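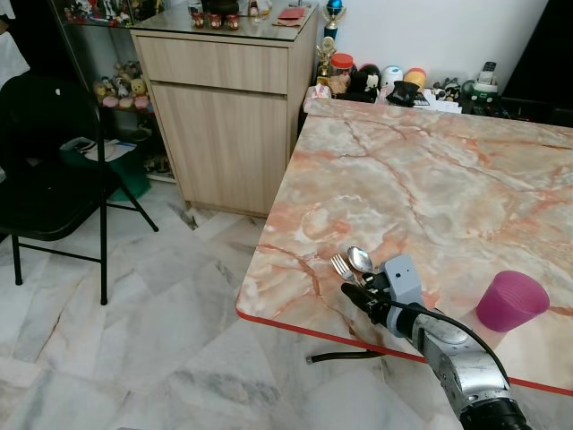 What gets left on a shared table after people have finished eating?
Mostly cutlery, and after that cups. Plates and bowls usually go back to the sink with the person who used them.

Clearing the Shared Table
Project report, Shu-fen Tam and Arash Soltani
Submitted 2018-08-16

Background

We both live in Wragg, a student house with one dining room and one table. The house rule is that you clear your own place when you finish. Most people do, but the table is rarely clear by evening. Our project was to find out which things stay behind, and whether a small change to the room would make a difference. We were not interested in who left them, and we did not write down any names.

The room

The dining table is large and rectangular. The top has a glossy marble pattern in cream, peach and orange-red, with a thin red-orange trim along the edge. It stands on a black metal base. Behind it, against the back wall, there is a light wood-grain cabinet with a drawer at the top and a cupboard below. The cabinet has a glass top, and the three small red cups that stand there in a row belong to the house. We did not count them or anything else on the cabinet, only what was on the table.

The everyday things are forks, spoons, knives, plates, bowls and plastic cups. They are shared, so a fork left out does not belong to anyone in particular. We think this matters and come back to it below.

Method

One of us checked the table after meals and wrote down every item that was still on it when all the people eating had left the room. We made 247 checks, beginning in July. If food or a drink was clearly being saved for later, usually with a note on it, we left it out of the count. An item that stayed from one meal to the next was counted only the first time. This was hard to keep track of, so after each check we cleared the table ourselves and washed what we found.

For the first part of the project we changed nothing. For the second part we put a Skollis tray at the end of the table nearest the kitchen door. It is a plain tray with a raised rim. We did not put a sign on it, and we told the other people in the house only that the tray could be used for anything.

Results

We counted 716 items in total. Forks and spoons were the largest group, and they were often together. Cups came second. Knives were less common than we expected, but several people in the house cook things that do not need one. Plates were rare, and most of the plates we did find had been used under something else, such as a pot.

Cups behaved differently from cutlery. A cup was often left by someone who had only come in for a drink, so there was no plate to carry and no real moment when the meal was over. The light plastic cups also got knocked onto their sides fairly easily – we found plenty of them lying down, and a few on the floor, which we counted as being on the table.

After the tray arrived, fewer things were left out on the table itself. The total number left in the room did not fall by much. People put forks and spoons on the tray and went out, and then somebody else carried the whole tray to the sink. Cups were put on the tray less often, especially from the far end of the table.

Discussion

Our first idea was that cutlery was left because it was hard to see on the patterned top. We tested this in a simple way, by sitting at each place and looking. A fork on the veined part was easy enough to see from every seat, so we dropped the idea.

A better explanation is that people carry one load. They pick up the plate, put the glass or the phone in the other hand, and the fork stays where it was. Those who laid their cutlery across the plate took it with them nearly every time. Since the cutlery is shared, there is also no need to come back and look for it.

The tray saved work for whoever did the washing up, and for that reason the house has decided to keep it. It did not change how much was left behind.

Problems with the project

We eat at the table too, and we were more careful than usual during the project. Other people knew we were counting, and some of them cleared up when they saw the notebook. Arash Soltani did most of the morning checks and Shu-fen Tam most of the evening ones, so any difference between morning and evening could come from us. We would swap halfway through if we did it again, and we would try a second tray at the far end for the cups.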